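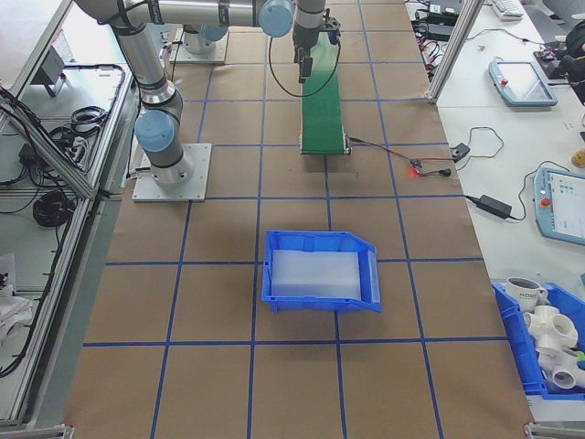

Etaveck designs and fits out work surfaces for small-parts handling. The company is based in Jaltville and serves workshops, repair depots, teaching departments and mail-order stockrooms that need parts to be put down in a known place and picked up again without damage. Every layout begins on a plain covered table. Brown kraft paper is laid over the surface, a grid of blue tape is applied to it, and the bins and other equipment are placed and moved until the arrangement suits the work. A bin may stand squarely across a tape line, as the blue one does on the brown paper, with its front edge close to the next line, and its position can then be read from the grid and written down in a few words.

Search this site
Enter keyword or part number
Search

Our History

Etaveck was founded by Ross Moncrieff, who had spent the earlier part of his career managing a spare-parts counter. The counter handled glass covers, lenses and finished metal fittings, and a considerable share of its losses came from scratches and chips that occurred after delivery, between the shelf and the packing table. Mr. Moncrieff began lining the bins with foam offcuts and marking the table so that each bin returned to the same spot at the end of a shift. Other departments asked for the same treatment, and the company was established to provide it.

The first premises consisted of one rented room and a storage closet. The company moved to its present building in Jaltville when the closet could no longer hold the foam, which takes up a great deal of space for its weight. The building has a loading door on the north side, a cutting room, two layout rooms and an office. The larger of the layout rooms is known as the Sjöberg Room. The name was painted over the door when the company took the lease, and it has been kept.

Our Work

The company's activity falls under two headings: layout and lining. Most clients engage us for both, although either may be ordered separately.

Layout is the arrangement of a work surface. A client sends us a list of the parts to be handled, the dimensions of the table, and a short account of how the work is done at present. Our staff set up a table of the same size, cover it and tape it. Lengthwise lines are put down first, followed by the cross lines, and the tape is pressed flat by hand from the near edge to the far edge. Bins are then brought in and tried in different positions. Once the arrangement has been agreed with the client, it is drawn on a single sheet and the sheet is sent with the order.

Kraft paper has been our standard covering from the beginning. It is inexpensive, it takes pencil and tape well, and it can be replaced in a few minutes when a layout changes. Its color also provides a quiet background for parts that are white, silver or clear. Clients who require a permanent surface are given the same grid on a material of their own choosing, but we advise that the paper stage be completed first. Changes made on paper cost very little.

Lining is the fitting of pads to bins, drawers and trays. Pads are cut to the floor of the container and are supplied loose, so that they can be lifted out for cleaning. We do not glue pads into place unless a client requests it in writing.
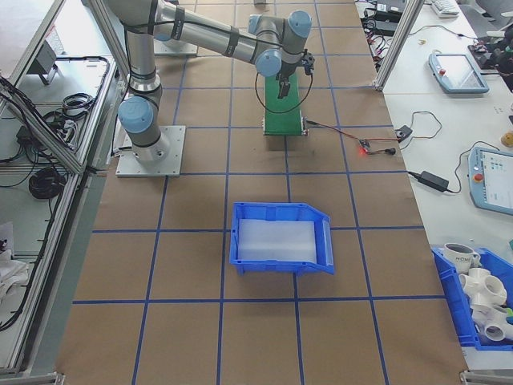
The Breriritz lining service is the part of our work for which the company is best known. It was introduced for clients whose parts have a polished or coated face and cannot be set down on bare plastic. Each order begins with one container, which is fitted and tried on the table before the remainder are cut. An open bin of blue plastic, with raised walls and a lower lip on one side, is well suited to the purpose. A rectangular sheet of translucent white padding covers the bottom, and with nothing else in the bin it is easy to check that the sheet reaches where it should. The lip is also considered at this stage, as parts should be able to pass over it without catching on the edge of the pad. Where the pad stands too high against the lip, a thinner one is cut and the trial is repeated.

To date the company has lined 3965 containers under the Breriritz name. The smallest order was for one drawer. The minimum for a workshop order is now 50 containers, and a lower minimum applies to schools, which may order any quantity they wish.

How We Work With Clients

A first inquiry may be made by telephone or letter. The client is asked to supply the following:

- the length and width of the work surface
- the number of different parts handled, with a sample of each if possible
- the make or outside dimensions of any bins already in use
- the direction from which parts arrive, and the side on which the worker stands

The last of these is often left blank, and we will telephone to ask. An open-fronted bin has to face the person or the process that it serves, and a quarter turn can make an otherwise sound layout tiring to use over a full shift. The direction of the lip is therefore shown on every drawing we issue, by means of a small arrow.

Trial layouts remain standing in the Sjöberg Room for as long as the client needs to consider them. Visitors are welcome to come and stand at the table, and we encourage them to bring the people who will be doing the work. Many of the best corrections to our drawings have come from packers and bench staff who saw at once that a bin was out of reach, or that two similar parts had been placed side by side. Room is kept on the drawing for such remarks, and they are copied out in full when the final sheet is prepared.

Once a layout is approved, pads are cut, checked against the sample container and packed flat. Orders of 100 pads or fewer are sent in a single carton. Larger orders are divided by size, and the size is written on the outside of each carton in marker.

Materials and Care

Pads should be lifted out and wiped with a damp cloth, then left to dry on a rack before they are returned to the bin. Solvents are not recommended. Grit is the usual cause of scratched parts in a lined container, and a pad that has picked up metal dust should be replaced even when it appears sound.

Tape should be renewed when its ends begin to lift. We suggest that the whole line be taken up and laid again, as a patched line is seldom straight. Clients who have kept their original drawing will find the distance between lines marked along two edges. Those who have mislaid it may request another copy at no charge. The office keeps all drawings on file, arranged by client name.

Pads are guaranteed for 90 days against splitting and against any shrinkage that leaves the floor of the bin exposed at the edges. A pad returned under the guarantee should be accompanied by the bin number - this is found on the drawing, beside the arrow.

Schools and Teaching Departments

The company has always reserved part of its time for education. Teaching departments may borrow a layout kit during the school year, consisting of a roll of kraft paper, blue tape, a small set of bins and an assortment of pads. Students plan a table on paper, set it up and then exchange places with another group, who must find every part from the drawing alone. Instructors report that the exercise takes one class period to set up and a second to discuss. Kits for the spring term are reserved in December, and requests should reach the office before the end of that month.

Groups may also visit the building by arrangement. The cutting room can be seen from the doorway during working hours, and the layout rooms may be entered when accompanied by a member of staff. Visitors are asked to leave bags and coats in the office and to keep cups and bottles away from the paper.

Management

Ross Moncrieff continues to direct the company and reviews each new layout before it is sent out. Inquiries about lining should be addressed to the cutting room, and all other correspondence to the office in Jaltville. The telephone is answered from 8 a.m. to 4 p.m. - messages left after that time are returned on the next working day.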